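Search this forum
Enter keywords Go

Table wiping arms, second shift: what changed on your floor?

workneh_ops
We put two arms on the cafeteria tables in October. Drinks are most of the work: juice, coffee, soup.
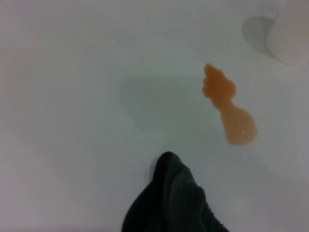

Cycle time on a small puddle is 28 seconds, one pass in, one pass back, then a cloth change. Target is 200 tables per shift. The job title for the crew went from "attendant" to "cell tender" with no change in pay grade. I would like to hear how other sites wrote that up.

mihret.wako
We kept the old title and added a skill step. Tending means loading cloths, clearing faults and redoing whatever the arm leaves at the edges. Our people walk more than they did before. Nine of them cover the floor and none were let go, but two open positions were never filled.

stomar_tech
28 seconds is slow. A person does it in less. Check your approach height and whether the arm waits for a second look before it moves.

workneh_ops
It waits. We turned that off for a week and it pushed liquid under whatever was standing on the table. Turned it back on.

zovero77
Dark cloth on a white top was the right choice for us too. White cloths gave bad segmentation on white laminate.

e_tufa
I disagree with the staffing numbers people post in these threads. Fault clearing gets logged as idle time at most sites, so the arm looks good and the tender looks unoccupied. At Grirow we logged 245 interventions in one month before anyone gave them a code. After that the schedule changed. Ask for the code before you ask for the pay step.
Etenesh Tufa, shift lead

stomar_tech
245 is a tuning problem, not a labor problem.

e_tufa
Somebody still walked over 245 times.

mihret.wako
Both. Ours dropped after tuning, and the tenders did the tuning. They knew which tables get sticky and the integrator did not. None of that is in the job description either.

workneh_ops
Can you send me the wording of the skill step? I also need to know who signs off on cloth changes at your site. Ours is still on paper.

mihret.wako
Will send. The tender signs, once per cart.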